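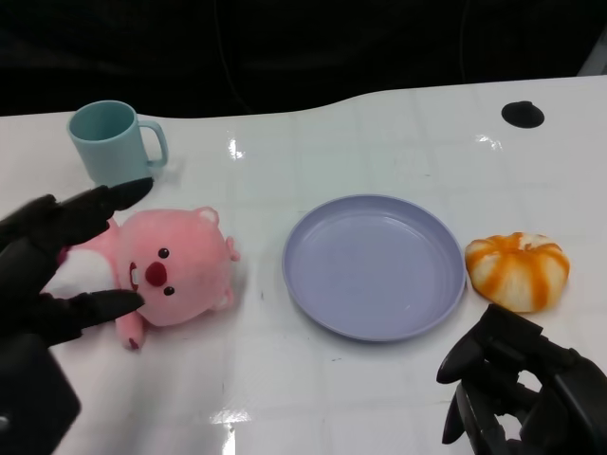 *Head view, table 2. Left hand at the beaver, right hand near the bun, plate still empty.*

**November, notebook of the Pratcombe bench. Left hand does not release after a stop**

I write this in the evening while I still remember the order of things. Decha, please correct me where I am wrong, you were standing closer to the stop button than me.

The task was the usual one for this week: the toy goes on the plate with the left hand, then the right hand brings the bun. The mug stays where it is and must not be touched. We planned 128 runs for the day. We did not get there.

**What happened**

At 14:20 the left hand closed on the toy and the arm began to lift. The lift was fine. Over the plate the arm waited too long, and then the wrist turned a little toward the mug. Decha did not like this and pressed the stop. I agree with him, I would have pressed it also.

The arm stopped as it should. The fingers did not open, and this is correct too, we want them to hold after a stop so nothing falls. But when I cleared the stop and sent the open command, the screen said "open" and the fingers stayed closed. I sent it again, same result. The third time the current on the lower finger went to the limit and the finger pushed *harder* into the toy.

I switched off the hand power at the wall box and we took the toy out by bending the fingers back slowly by hand. The toy is not damaged. If it was somebody's finger in there it would hurt quite a lot, so I count this as a safety matter and I have told Caroline.

**What I thought first (wrong)**

I thought a cable was loose in the left wrist, because in October we had one like this. I opened the cover, pulled on each connector, closed it again. All were tight. This cost me most of an hour.

Then I thought the plush was caught in a joint. Decha looked at all the joints with the lamp and found only some fluff, not enough to block anything.

**What it is, I think**

The hand controller (the Simões board, not the old one) keeps its own zero position for every finger. After a stop it should read the zero again from the encoder. In the log it does not read it. It takes the last target as the new zero. So after a stop during a grasp, the closed position becomes "zero", and "open" means "go to zero", so it stays closed. With every new open command the offset is added one more time. This explains why the third command pushed harder.

I could repeat it with no object in the hand:

- Stop with fingers open, then clear: the zero is correct.
- Stop with fingers half closed, then clear: the zero is wrong, every time I tried it.
- Same test with the right hand: the zero is correct. The right hand still has the older firmware.

So it is the update, the one we put on the left hand only. We did 100 grasps after the update before we signed it as good, but in these 100 grasps there was not one stop in the middle. The test sheet does not ask for it. I wrote the test sheet, so this is my part of the mistake.

**What I still do not understand**

Why did the wrist turn toward the mug at all? This was before the stop, so the zero problem can not be the reason. In the log the arm target is jumping 11 degrees in one step. Decha thinks the head camera lost the plate for a moment because of the light on the white table. Maybe. The glare is strong today with the ceiling lamps on. I want to see the same jump a second time before I believe it.

**Done today**

- Left hand is back on the old firmware. Stop test repeated at open, half and closed. The zero is correct in all of them.
- Red tape on the wall box switch so it is easier to find in a hurry. I had to look for it, and it was too slow.
- Log saved in the Bindow folder, under "left hand zero".

**Rule until further notice**

After every stop, do not send "open" more than one time. If the fingers do not move, take the power off and open them by hand. Two people at the table when the hands are on, also for short tests. Caroline asked for this and I agree.

**To do**

- [ ] Write to Hurkby about the firmware, with the log and the three tests (me)
- [ ] Add "stop in mid grasp" to the test sheet, both hands (me)
- [ ] Try the run with the ceiling lamps off and only the side lamp on (Decha)
- [ ] Ask if a current limit can be set lower on the lower finger without losing the toy (Caroline knows who to ask)
- [ ] Bring the power switch closer to the table, one meter of cable is missing

Added later, 18:40: Decha ran the left hand a few more times on the old firmware, no jump of the wrist. The ceiling lamps were still on, so this says nothing about the glare for now. We leave the hands without power over the night.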